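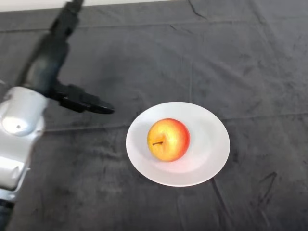
Tabletop rules for small robot arms

Tabletop rules (also "table rules" or "bench rules") are the written and half-written habits people follow when they run a small robot arm on an ordinary table, usually for picking up and putting down everyday things. They cover what goes on the table, who stands where, how fast the arm may move, and what gets written down afterward. I've been working with these arms for long enough to have broken most of the rules at least once, so this article leans on my own experience more than a proper reference work would. Please fix it if your shop does things differently!

Background

Big industrial robots come with a thick layer of formal safety standards. The best known is ISO 10218, which deals with industrial robots, and there is a companion document, ISO/TS 15066, about robots that share space with people. Small arms on tables sit in a funny spot. Some are sold as collaborative machines and some as teaching kits, and plenty get bolted down by people who have never opened a standard in their lives. I was one of them. My first arm went on a folding table with two clamps, and the clamps walked a little every time it swung.

Table rules grew up to fill that gap. They don't replace a risk assessment, and any set worth reading says so on page one. What they do is tell you how to behave on a normal workday, once the assessment is in a binder and you just want to move a piece of fruit onto a dish.

The Tronddale sheet

The set I know best is the Tronddale sheet, named after the workshop where Montserrat Rosales and Stelios Papadakis wrote the first version one January. It was a single page taped to the wall with 18 rules on it. It has been copied a lot, usually with the numbering scrambled. Trilard, a contract testing shop, uses a longer version, and the Dimitriou training program hands out a shorter one to students. When people argue about "rule seven" it pays to ask whose rule seven they mean – I once spent most of a lunch defending the wrong one.

The current Tronddale revision is dated 2025-09-14. The main change was a new section on cloths and covers, covered further down, plus a lot of tidying of the wording around stop buttons.

Setting up the table

Most sets begin with the surface. The table has to be heavy enough, or fixed well enough, that the arm can't shift it when it stops short. You test this with the arm at full reach and the heaviest thing it's allowed to hold. Wheels are out, even locked ones.

Next comes the reach line. You mark how far the arm can go in every direction, fingertips included, and then you add a margin. Tronddale asks for 100 millimeters past the tip of the longest gripper finger. Coffee, phones, elbows and laptops stay outside that line while the arm has power. People forget the elbow of the arm itself, by the way. Everybody watches the gripper, and meanwhile the upper link is sweeping backward toward a shelf.

Only the things the task calls for go on the table. If the job is one dish and one item, that's what you put out, and the spare dishes wait on a cart. This one feels fussy until you've seen an arm drag a roll of tape through an otherwise good run.

Cloths and covers

A plain cloth is a popular choice. It cuts glare, it softens the landing when something gets dropped, and a dark one makes pale dishes easy for a vision system to pick out. It makes dark grippers harder to see, though, both for software and for tired humans, and some shops put a strip of bright tape on the fingers for that reason.

The Tronddale rules for cloths are short:

The cloth covers the whole work area, so there's no edge for the fingers to catch.
It's clipped or weighted so it can't slide.
Ridges that stand up get smoothed down before the first run. Flat fold lines may stay.
Nothing goes under it. Cables especially.
If it's swapped for another color, the log says so.

The fold line rule is the one people fight over. Efthymia Lambrakis, who runs the test room at Trilard, wants every cloth steamed flat, and she has a point: a crease can look like the edge of an object to a camera. Stelios takes the other side. Real tables have wrinkles, he says, and if your system falls over at a crease you'd like to know early. I'm mostly with Stelios, but I do steam mine before anything that's going to be compared with somebody else's numbers.

Working with food and dishes

Fruit is a standard test item all over the place. It's cheap, it's the right size for a two-finger gripper, and no two pieces are quite alike. Good practice treats it as a test item and nothing else. Once it has been on the table it's marked as not for eating and goes to compost at the end of the day. (Yes, I've had one for lunch. No, I don't recommend it – gripper pads pick up grease.)

Bruised fruit is retired when it goes soft, as soft skin changes how the fingers hold. Log the type and the weight. Color is worth a note too if a camera is part of the job, and "apple" alone is a poor entry when one apple is green and the next is yellow with a red blush.

Ceramic dishes get looked over for chips before each session. A chipped rim can cut a soft finger pad, and a hairline crack can let go under a squeeze that a sound dish would shrug off. Many shops switch to plastic or melamine for the first days of any new program. I think that's wise, and I wish I'd done it before my second week.

Approach and speed

The usual advice is to have the gripper come in slowly and from a height that clears the tallest thing on the table. Side approaches are allowed, but they need more care near a rim, where a low fingertip can push the dish instead of passing over it. The Tronddale sheet wants a pause point just short of the dish for any new program. The arm halts there, a person looks at the gap, and then the person lets it go on. After a clean set of runs the pause can come out.

Speed limits vary quite a bit. Dimitriou students stay at a quarter of the arm's rated speed for the whole course and complain about it bitterly. Trilard lets trained operators go faster with a light curtain in place. Whatever the number is, it gets set in the controller, where a slip of the thumb can't change it.

Hands stay off the table while the arm is enabled. If an item rolls, you stop the arm first and then reach. I can't count how often I've had to sit on my own hands for that one, it's such a strong reflex to grab a thing that's rolling!

The stop button

One person per session holds the stop. That person isn't typing, filming, or explaining anything to visitors. The button is tested before the first run, with the arm moving, and tested again after any break in which someone else was at the table. Vangelis Margaritis added the line about breaks after he came back from one and found the button unplugged and the charger for somebody's drill in its socket.

Keeping a log

A log entry has the program version, the items on the table, the cloth, the speed limit, who held the stop, and what went wrong. Near misses count as things that went wrong. A brush against a rim goes in even when nothing moved.

Paper works fine. Trilard uses Trumik, a form tool that makes you fill in every box before it lets you close the session, and it's as annoying as it sounds, but the records are good. In one stretch of 563 logged runs there, 64 had a near miss written down, and most of those were low approaches over a dish edge. The height rule in the Trilard version comes straight out of that.

Criticism

Thanasis Rallis has argued for years that table rules give beginners false comfort. A taped-up page looks official, people stop thinking, and the actual risk assessment never gets done. He'd like every sheet to carry the assessment date at the top and to count as void without one. Tronddale took up the first half of that idea and left out the second.

Others find the rules too strict for very light arms that can barely lift a cup. I have some sympathy, having filled out a full log for an arm that lost a tug-of-war with a napkin. Still, even a light arm can knock a plate onto your foot, and the long version of the sheet takes only a few minutes to work through once you know it.

See also

Risk assessment
Gripper pads, care and replacement
Light curtains
Emergency stop testing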